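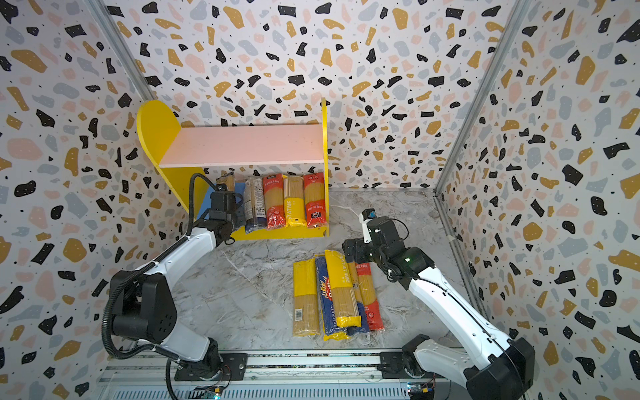 Two-arm cell at Notstead, dry pasta shelf task

Progress report to the Stoltent Fund
Project: Shelf restocking with two-arm cells, Notstead distribution site
Prepared by: Kauko Kemppainen, Trakis
Date: 18 September 2024

1. Summary

The test cell is built and running. Spaghetti packages are the first product group, and they will remain the only one until the end of this grant period. The order pickers at Notstead have been part of the work from the start, and two of them now spend part of each shift at the cell. We are behind on the handover procedure and ahead on training. Spending is within the approved budget.

2. Work at the cell

The cell has two arms on a shared rail, facing a small shelf. Packages start flat on the floor of the cell and have to end up standing side by side in the shelf compartment. We chose spaghetti on the advice of the day shift. The packages are long, the film is slippery, and they lie across each other when they are tipped out, so they are slow to sort by hand as well.

We use mixed brands on purpose. Barilla, PASTATIME and a red-labeled spaghetti with Chinese text are all in the current set. Labels, film and end seals differ, and a grip that holds one package can slip on another. The patterned wall panels stay in for all runs this period so that results can be compared.

The target in the grant agreement is 1,000 logged placements by the end of November. A placement counts only if the package is upright and no one has touched it. Our internal target is 80 good placements out of every 100 tried. We have not reached that on piles where packages overlap. Single packages lying clear of the others are no longer a problem.

3. Changes for staff

Before the project, restocking of the small shelves was shared by everyone on the shift, usually in the last hour. It was unpopular work because of the bending. Under the trial rota, one person per shift is assigned to the cell. That person loads the packages, starts the run, clears jams and writes up each stop.

What staff have told us so far:

The bending is less, but there is more standing in one place. We have ordered a stool and a mat.

Being called away from picking to clear a jam is disruptive. Stops now wait for the assigned person, even if the cell sits idle.

Several people asked whether jobs will be cut. Huttunen, who run the site, have confirmed in writing that no position will be removed during the trial. They have made no commitment past that, and we have told staff so.

The cell work was first paid at the picking rate. Staff pointed out that clearing faults and keeping the log is a different job. Huttunen agreed to a supplement, paid from their own budget and not from the grant.

4. Training

Training takes 3 half-day sessions and covers safe entry, restarting after a stop, and how to write up a fault so that our technicians can use it. The evening shift has finished. The day shift has one session left. The log sheet was rewritten after the first group found it too long, and entries have been fuller since then.

5. Problems and delays

The handover procedure between shifts is not finished. At present the outgoing person explains open faults by word of mouth, and some get lost. A draft is with the shift leads.

Cable wear needs watching. The cables run along the outside of the arms, and we check them at the start of each week. A spare set is on order.

Reach into the compartment is tight once it is nearly full. The gripper can push a neighboring package over as it backs out. We are testing a slower exit.

6. Next period

Finish the handover procedure and put it into use on both shifts.
Complete the logged placements required by the agreement.
Hold a second round of staff interviews, run by someone outside Trakis.
Agree with Huttunen on what happens to the rota when the trial ends.

We ask the fund to approve moving the unspent travel money to the staff interviews. The total does not change.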